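Feb 10, 2024

Kusach cloth handling project, progress note

Hi Heriberto,

You asked me to be blunt this time, so let me start with the stoppage. We lost most of two weeks on the cell, and it was the left arm that did it. In the middle of a folding run it quit answering, stayed up in the air for a moment and then sagged toward the table until the brakes caught. No one was inside the rail and nothing got bent, but I really didn't like watching it (my coffee went everywhere) and I shut the whole thing down for the day.

I blamed the software first, of course. Dellness went through the logs with me and found 138 dropped messages in the hour before the fault, every one of them from the left side. That sent us to the cable. The conduit hangs in a loop on the outside of the arm, and every time the elbow folds the loop gets tugged. One conductor had broken inside its jacket where you'd never spot it. Contreras sent a replacement and only charged us for shipping, which was nice of them!

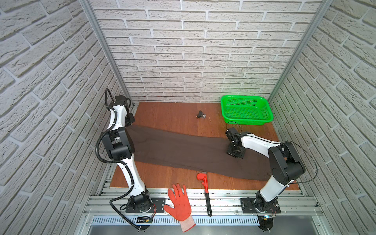 We're running again, at reduced speed for now. I started with the long brown cloth, which is the one that gave us so much grief back in November, and the arms have been through about 200 cycles on it without a dropout. I want to see 1000 before I turn the speed back up. The brake delay still bugs me too. Clendasau says it's within their spec, but I've asked for the test sheet and I'm holding off on any work with people near the arms until I've read it.

Money is okay. The spare cable came out of the parts line and I'd like to buy 2 more to keep on the shelf, if you're fine with that. The sorting demo will slip, probably by as long as we were down. Call me if that messes up your board meeting.

3 comments · 11 shares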